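Clindholm tea room puts its tables back in order for March

The Thaweesak Tea Room on the Clindholm waterfront will open its doors again this March, and if you've walked by lately and peeked in at the windows, you'll have noticed that things are looking a good deal brighter in there. The place has been closed over the winter for new floors and a long-overdue going-over of the kitchen, and owner Montri Jaidee says he can hardly wait to have people sitting down again.

"I missed the noise," he told us over a very good cup of ginger tea, at a little table by the door that still had its protective paper on. "You think you want some quiet, and then you get a whole winter of it, and you start talking to the kettle."

Regulars will be glad to hear that not much has changed where it matters. The ginger tea is still on the menu, and so are the sesame cookies (we asked about those first!), and the long bench under the back window has been sanded and oiled but stays exactly where it was. What's different is mostly the tables themselves. The old vinyl covers, which had been patched more times than Montri cares to remember, have gone, and in their place are plain white cloths with a brown wood-grain tray for each party. Your pot, your cups and your little dish of cookies all come out on the tray, and the tray stays with you until you're ready to leave.

It sounds like a small thing, and Montri laughed when we said so, but he has clearly given it a lot of thought. He tried round trays first and found they took up too much of the smaller tables. Then he tried a set with sharp square corners, and those kept catching on the cloths whenever somebody turned one to reach the sugar. The ones he settled on have rounded corners, and he likes that they look at home against the white.

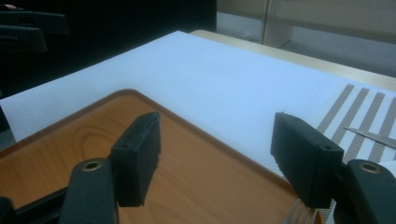

Getting the cloths right took even longer. Montri wanted something big enough to hang well over the sides, and he went back and forth with Trellier, the linen shop up the hill on Hasov Street, until they found a weight that would lie flat and still come through the wash in decent shape. He bought enough for every table and a good stack of spares besides, and he'll be ironing a fair number of them himself in the mornings, with the radio on, before the first customers come in.

The kitchen has had its share of attention too. There's a second sink now, and a wide shelf just inside the door where the trays can be set up ahead of the afternoon rush, so anyone who remembers waiting by the register while somebody hunted for a clean teaspoon should find things move along more quickly. The old dresser from the front room has been moved to the hall, and it holds the tins of loose tea that people can buy to take home. The black tea with orange peel sold out twice last fall and will be back, along with a new smoky one that Montri admits is an acquired taste.

For the reopening, the first 15 parties through the door each morning of opening week will get a free plate of sesame cookies on their tray. The tea room seats fewer people than it looks like from the street, so it's a good idea to call ahead if you're coming with friends. Tables can be held for parties of up to 6, and anything larger will need the back room, which has to be booked in advance. Montri is happy to set that room up however you'd like it, whether that means one long table for a birthday or several small ones for a card club.

He is also still looking for a few more people to work afternoons through the spring. Experience is nice but he isn't fussy about it, and he says he'd much prefer someone who likes to chat. If that sounds like you, or like someone in your family who could stand to get out of the house, stop in before noon and ask for him.

The Thaweesak Tea Room is at 655 Hasov Street, at the bottom of the hill, with parking behind the building. Opening hours will be posted in the front window.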